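News > Local > Shops & Services

Drevwood tidying firm says it can clear any cupboard for £300

A firm offering to sort out the odds and ends of Drevwood households has signed up 400 customers since April, according to its own figures, though it would not say how many had paid for a second visit.

Plendex, which trades from a unit on the Kahsay estate, charges £300 for a session in which the contents of a drawer, cupboard or spare room are laid out on the floor and put into bags and boxes. Shelving is extra. So are the boxes.

Founder Thomas Monti said most people "have no idea what they own" and that his customers had between them parted with 3,158 items they did not need. Asked who had decided they were not needed, he said the customer always had the final word.

Lemlem Sisay, who paid for a session in her flat in Etden, was less sure. She said the first hour went on moving things from one side of the carpet to the other, and that she was later sent a list of storage products costing more than the visit.

"I could have done it with a bin bag and the radio on," she said. "They were very polite. I still can't find my bicycle pump."

The firm's leaflet promises "a calm home in 2 hours". The small print says larger jobs may need further sessions at the full price, and that anything the customer cannot decide on will be put in a "maybe" bag and left behind.

It is the maybe bag that raises the most doubt. Mixed belongings are hard to sort precisely because they don't belong together.
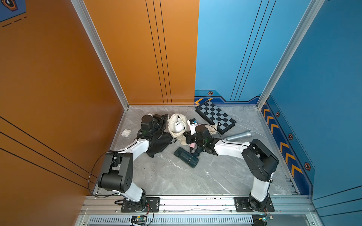 A chessboard, a microphone, a thermos and a cloth drawstring bag have no obvious shelf in common, and a tidier who puts them all in one box has only made a neater muddle. Mr Monti said his method dealt with this by grouping things "by mood". He did not say which mood a thermos falls under.

Plendex plans to raise its prices in the new year. Refunds are offered on unused sessions only.

Comments (3)

gardengate_jo: £300 to be told I own too much. My sister does that for free.

P. Etden: We had them in and the kitchen looks much better. Not everyone has the time.

oldmill44: What happens to the maybe bag? Mine would be the whole house.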